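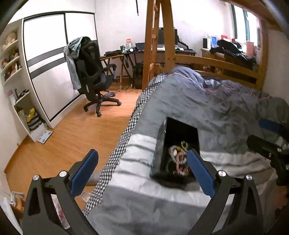
Toleck Home Handling Set, release 2

Data card and kit notes
Last revised: Nov 26, 2018
Maintained by: Tornmont

Summary

The Toleck Home Handling Set is a collection of short recordings made in lived-in homes with the Toleck hand-held gripper. It is supplied with the Toleck kit and can also be licensed on its own. Release 2 holds 2,391 recordings, of which 1,248 were made in bedrooms. The rest come from kitchens, hallways and living rooms.

The set is meant for people training a robot arm to pick up, move and put down household things. It is also useful for checking how a trained model copes with soft surfaces and clutter.

What is in the kit

- Toleck hand-held gripper, two jaws, with blue ribbed finger pads fitted
- camera and mount
- spare pads, one pair
- charging lead
- card with this data set, or a download code

The jaws are opened and closed by a trigger. The pads slide off for cleaning. Wash them in warm soapy water and let them dry fully before putting them back. Do not use solvent.

How the recordings were made

People working for Tornmont and for our partner Saithong carried the gripper through their own homes and did ordinary tidying jobs. They were given a list of jobs and left to choose the objects. Rooms were not cleared first. We asked for normal room lighting and no added lamps.

Each recording covers one job from start to finish. Failed grasps are kept and labelled as failed. If you want clean runs only, filter on the result field.

Jobs in the bedroom part

- sort small items out of a box or tray
- put small items back into a box
- fold or lay out clothing
- move a soft toy from one shelf to another
- clear a desk

Box sorting is the hardest of these. Beads, bracelets and trinkets lie on top of each other and the pads hide part of what is being picked up. When the box rests on bedding it can tip or slide as the jaws press down. Models trained only on table-top recordings do badly here, and we suggest reporting this job separately.

Folder layout

recordings/ one folder per recording
labels/ one text file per recording
calibration/ camera and jaw settings for each kit used
splits/ lists for training and testing
docs/ this file and the licence

Label fields

job: name of the job
room: bedroom, kitchen, hallway or living
surface: hard, soft or mixed
jaw_width: opening between the pads, in millimetres, per time step
result: done, failed or stopped
notes: free text from the person recording, often blank

Splits

The test list has 700 recordings. No home appears in both the training list and the test list. Please keep it that way if you make your own split, as shared furniture and bedding make scores look better than they are.

Known problems

The jaw width reading drifts on long recordings. A correction script is in the calibration folder.

Thin chains and single beads are often missing from the labels. The labeller was told to name the main object and leave the rest.

Clothing jobs were cut short more often than the others and many carry the result "stopped".

Some recordings from release 1 had the wrong surface field. These have been corrected. If you still use release 1, replace the whole labels folder.

Privacy

Everyone who recorded agreed to their rooms being used. Faces, post and readable screens are blurred. If you find something we missed, send us the recording number and we will withdraw it.

Using it with other arms

The finger pads fit the Zuven arm with the adaptor plate, sold separately. We have not tested other arms. The camera must sit at the same height above the pads as on the hand-held unit, or the calibration files will not apply.

Licence

Research and internal product work are allowed. Passing the recordings on to a third party is not. Full terms are in docs/licence.txt.

Next release

Release 3 is planned for December and will add bathroom recordings and a second labelling pass on the box sorting job.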